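Category: Talks and Papers / Local Security

Speaker notes, Asger Ragnarsson
Public meeting on the village watch, Ollham, October 12, 2026

Good evening. Thank the hall, thank Halldóra Kirkegaard for the invitation. Say that English is my third language, so please stop me if I speak too fast.

Start with the question from the letter: should Ollham district have its own night watch, paid by the district, after the cattle and fuel thefts on the Rivas road? My answer is yes, but with conditions. I will give the conditions before the money.

What we know. The district police registered 360 thefts from farms and shops in the last year. In the year before it was 509. So the number went down, and the people who are against the watch say this is the end of the discussion. I do not agree. Halldóra went to the villages and asked in 994 households. Many of them told her they had stopped reporting, as the nearest station with an officer at night is in Vandasik and the road is bad after rain.

(Slow here. Do not read the table aloud. It is in the handout.)
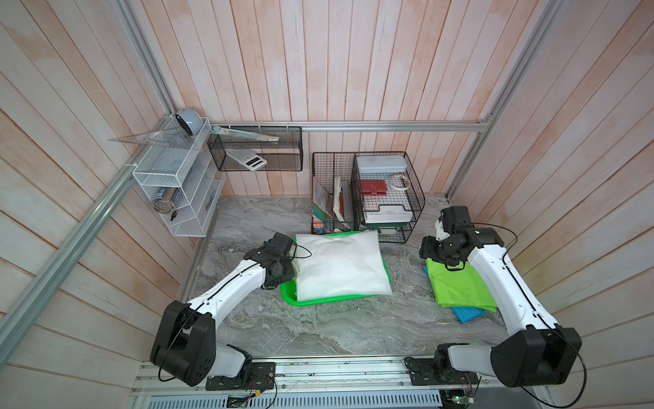 So we have two sources and they do not say the same thing. I think we should be careful with both. A police register shows what was reported. A household survey shows what people remember, and people remember a bad night for a long time. What I take from the two together is that trust in the night police is low, and this is a problem also in a year with few thefts.

Now the conditions.

First condition: the watch is under the law. It must have a written order from the district council, with the names of the members, and the police commander must have the same list. In Dania they began without a list. After some months there were men at the bridge who stopped cars and asked for money, and it was not possible to say if they belonged to the watch or not.

Second condition: no firearms. I know this is the part where the room will be divided. Let them speak. The governor's office has said it may allow hunting guns for members with a permit. My view is that a watch should see, call and write down. If there are armed men on the road, a farmer with a hunting gun is in greater danger than a farmer with a radio.

Third condition: a place to complain. It should not be the leader of the watch who receives a complaint against the watch. I propose the clerk of the court in Vandasik. She has not agreed yet, so say "I propose" and nothing stronger.

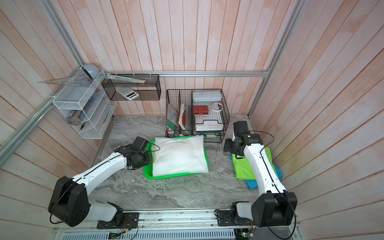
The two arms over the table, with the green tray in the middle.

Money. The council has 1,317 in the security line for each village per month, in local currency. This covers radios, lamps, and a small payment for the night. It does not cover a vehicle. If somebody asks about the vehicle, the answer is that the state promised one in the spring and we have no date. Do not promise it again in their name.

On the federal forces. I expect the question why the soldiers at Rivas cannot do this work. They are there for the main road and they take orders from the capital. The chairman can ask them for help, he cannot send them. It is a real weakness and I would like to see it changed, but it will not be changed by October.

(If the time is short, leave out the federal part and go to the vote.)

The vote tonight is only advice to the council. Read the text of the motion two times, then let Halldóra count the hands. Those who want to speak after the vote can give their names to her at the side door.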